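Unit 6 handout: Costing a small picking cell
Mellinham Technical Program, Intro to Automation
7 Feb 2019

Read this before the budget exercise. Bring a calculator and the blank cost sheet from Unit 5.

## 1. Where the money goes

Most first budgets list the arm and the gripper and stop there. In the Mulcahy cell, the arm was the biggest single line, but the small lines took up most of the planning time. Sort every purchase into one of these groups:

- **Arm and controller.** Includes the handheld controller and its cable. Check whether the cable length you need costs extra.
- **End of arm.** Gripper, mounting flange, adapter plate, bolts, fittings.
- **Cables and hoses.** Power, signal and air, plus ties and sleeves.
- **Work area.** Table, bin, sheet material, clamps, tape.
- **Test objects.** See section 3.
- **Labor.** Setup, wiring, programming, safety check.

Freight goes on its own line. Do not hide it inside the arm price.

## 2. Cables at the wrist

The cables have to follow the wrist through its full range, so you need slack at the joint. Measure the path with the arm in its worst position and order to that length. On the Mulcahy job the first set was ordered from the drawing and came up short. The replacement set cost $129 and added a week. 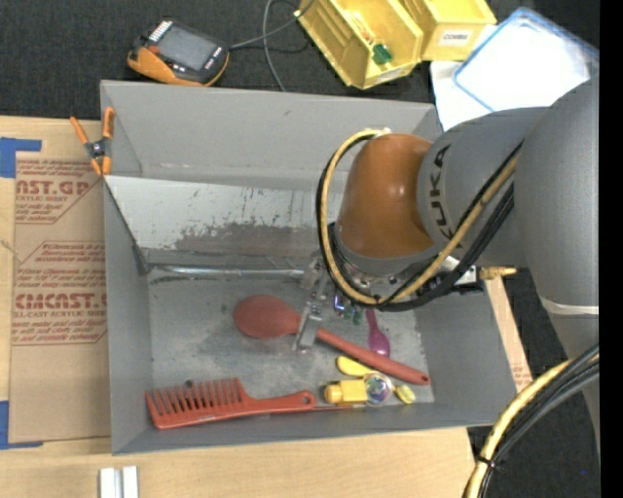 *Fig. 6.1. KUKA arm with a silver gripper over a bin of household items. Note the loop of cable around the orange joint cover.*

Look at the figure again when you fill in the "work area" group. A spring clamp on the rim, a sheet over part of the tabletop and blue tape are all cheap, and students leave all three off the cost sheet every year. Storage bins for parts belong in the same group.

## 3. Test objects

A picking cell needs things to pick. Buy a mix of sizes and shapes: spoons, combs, balls, blocks. Include some shiny and some clear pieces, which can be hard for a vision system. Buy duplicates of anything with thin teeth or a thin handle.

Kokomness sells mixed household packs at $54 each. Plan on two packs for the first term. Keep the packing list, so that a broken piece can be replaced with the same one.

## 4. Worked example

Lulitdale already owns its arm and wants to fit it out for bin picking. The quotes are:

| Item | Cost |
|---|---|
| Gripper and adapter plate | $2,662 |
| Table, bin, clamps, sheet | $1,086 |
| Cable set | $129 |
| Test objects, one pack | $54 |
| **Total before labor and freight** | **$3,931** |

Add 10 percent for spares, which gives $4,324.10. Labor is quoted separately and is not part of this exercise.

## 5. Timing

Order the gripper first. Bins and tables can usually be bought locally, so they go last. If the cell has to run in August, count back from the safety check and leave two weeks for wiring.

## Exercise

Redo the table for a second cell with two packs of test objects and a spare cable set. Show the new total with and without the 10 percent. Then mark each line "order now" or "order later" and write one sentence for each choice. Hand in the cost sheet with your name on both pages.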